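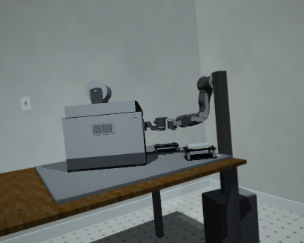 Chapter 2
Gathering Examples Before You Train Anything

Search this book

I used to skip this part. I'd grab whatever runs were lying around, start training, and then wonder why the arm missed the plate. So let's slow down for a chapter – examples first, learning later!

Our bench is simulated, and the job is plate handling: one arm, one boxy machine, two low racks. Kaan Yalçınkaya and I built the set in March and called it Geltis. It holds 700 runs, and we kept 621 of them after going through every single one (yes, it took a while).

Each run stores what the gripper view sees. Get used to that view early, as the learner gets no other close look at the machine.
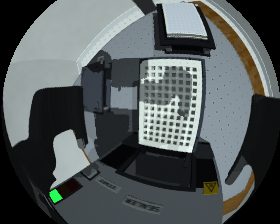

Figure 2.1. Gripper view, with a finger on either side and a plate in its holder at the top.

The wide view is for you and me. I use it to sort runs and to check where the plates are – one rack may be bare in one shot and carrying a plate in another, and I want that written down with the run.

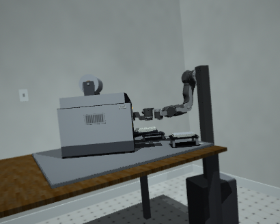 Figure 2.2. Wide view with a plate on each stand.

Grab a notebook and open run 63. We'll label it together, start to finish.

2 comments · 63 shares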